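Holmgren Building open day – walk-through checklist with comments

Area: demonstration room and corridor, ground floor
Completed by: Teodora Kovačević
Walked: Friday, from 8:30 a.m., and again with the demonstrators at work
Marks used: OK / Fix / Watch

1. Entrance and route
OK. Front doors open fully and stay open on the catch. Floor arrows are down from the lobby to the demonstration room. The last arrow before the restrooms points the wrong way – Fix before doors open.

2. Room capacity
Watch. Room area is 590 square feet. Limit for the open day is 28 people including staff. Sign is on the door at adult eye level. One person stays at the door with the clicker at all times, and swaps every hour.

3. Power and extension leads
Fix. One lead crosses the walkway by the back wall. Needs a rubber cover or a different outlet. All plugs checked, no damage. Nothing daisy-chained.

4. Floor robots, parked position
OK with comment. Both white units are side by side with their lids closed. The chair on that side should go back against the wall when it's not in use. The cardboard box with the blue label stands on end next to the taller unit and is easy to knock over. Move it to the store room. The vase on the white cabinet is fine for a quiet day but I would take it down for school groups.

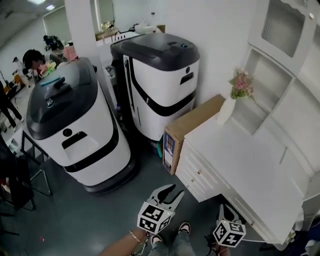

5. Hand-held grippers
OK. Fingers open and close freely. Marker cubes are firmly on, no loose corners. Visitors may try a gripper only with a demonstrator next to them. Fingers out of the jaws – say this every time, including to adults. Bracelets are allowed if they sit close to the wrist. Long sleeves get rolled up.

6. Work tables
Fix. The table behind the robots is cluttered. Clear anything that isn't part of the demonstration. No drinks on any table in the room.

7. Head-mounted equipment
Watch. A demonstrator wearing a headset can't be expected to notice a small child to the side. Second person stands within reach and does the talking to visitors. Wipe down straps between wearers. Wipes are in the Onwood bin by the sink and we are down to one pack.

8. Cables on people
Watch. Check any cable hanging from the wrist before starting. It should have enough slack for a full reach and not so much that it catches on a drawer knob.

9. Cabinet and drawers
Watch. The drawer gets left out between turns, and it is at a bad height for anyone walking past. Close drawer and doors before the next group comes in. Empty drawers only during the demonstration. Knobs checked by hand, all tight. 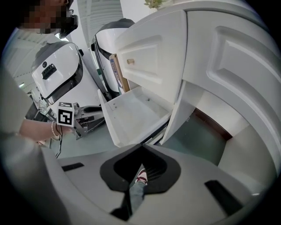
Bolville Technical Center | Demonstrations and Visits Team

10. Visitor line
Fix. Tape needs to be redone. It was put down for the April visit and has lifted at both ends. New line should sit one full step farther back from the floor units. Stock tape is the yellow Forach roll, second shelf.

11. Stop procedure
OK. Both demonstrators were asked without warning where the stop buttons are and both answered right away. Tested with the units powered, before visitors. The printed card still has the old phone extension. Correct one is 242.

12. Fire and first aid
OK. Extinguisher in date, exit sign lit, second exit clear. First aid kit is short on small bandages. Ordered.

13. Noise and lighting
OK. Lights were on for the whole walk. Blinds can stay as they are unless the afternoon sun gets on the markers, in which case close them.

To be done before doors open: items 1, 3, 6 and 10. Box from item 4 if someone has a free hand.
Recheck by T. Kovačević at lunch break. Leave this sheet on the clipboard by the door.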